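Warm Colors, Warm Rooms? Checking a Popular Claim
Term project report, Interior Environments, Galeldale
Submitted 25th August

1. The claim

Our group started with a leaflet from Unduta, a company that sells colored wall lighting to hotels and offices. It says people in a room with orange or red walls feel warmer than people in a room with blue walls, so the owner can turn the heating down and save money. The same idea is in two of our textbooks and on more decorating blogs than we could read. It sounds right, which made us want to look at where it comes from.

The leaflet gives no source. It has a graph with no units on the side. We wrote to ask what the units were and got a price list back.

2. What we read

There is older research on this and it doesn't agree with itself. In some studies people called the orange room warmer when asked, but the difference was small. In others there was no difference at all. Several used students who could easily guess what the test was about, and we would say a person sitting in an orange room who is asked "do you feel warm?" has already been told the answer.

We also had trouble with the word "warm." It can mean the temperature, or it can mean friendly, and the survey forms we found often didn't say which one they wanted.

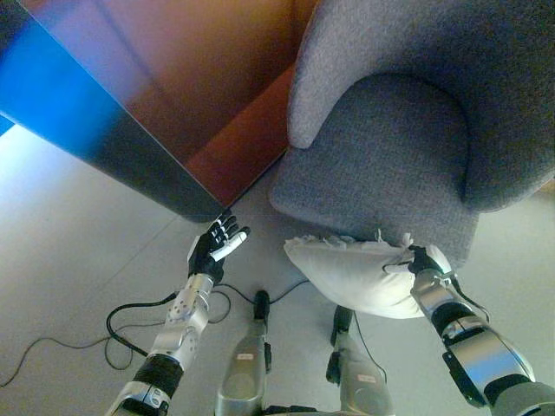
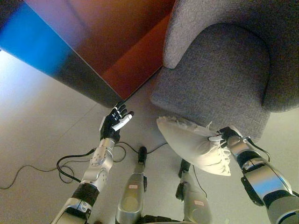
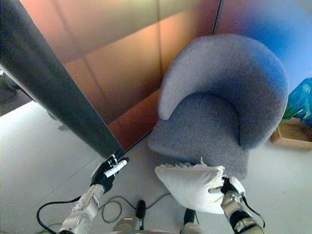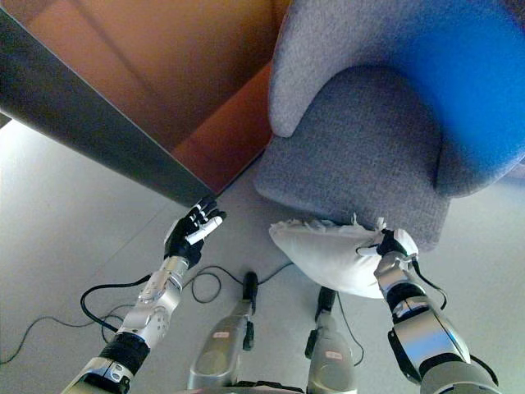

3. METHOD

We used two study rooms in the Krajewska building, both on the same side and on the same heating loop. One got orange paper over the lights and the other got blue. We tested 40 people, half in each room. Each one did a boring proofreading task and then filled in a form about noise, comfort, temperature and the chair. We put temperature in the middle of the list so it wouldn't stand out. We don't know if this worked.

The room thermometers were the cheap kind. Before the first session we left both of them on one desk overnight and they disagreed by almost a degree the next morning, so we swapped them between rooms halfway through.

4. Results

The orange room scored slightly warmer. The gap was smaller than the gap between people who came in wearing a sweater and people who didn't, and we hadn't planned to record sweaters, so that part is from our notes and is incomplete.

The blue room got worse marks for comfort, but it was also next to the stairs.

5. The money part

The Sirnolberg campus was quoted 3,000 dollars for one lounge. Even if we accept the saving printed in the leaflet, it would take many winters to pay back, and that leaves out the power the lights use. A second quote for 2,000 dollars covered fewer panels and no installation. Sealing the windows in the same lounge was priced at 600 dollars and has a better record.

6. Problems with our own work

Our sample is small. All of them were students. The paper made both rooms darker and we had no plain white room to compare with, which our instructor pointed out in the first week and we should have fixed. We would want to repeat it in November, when the heating is on and people have some reason to care.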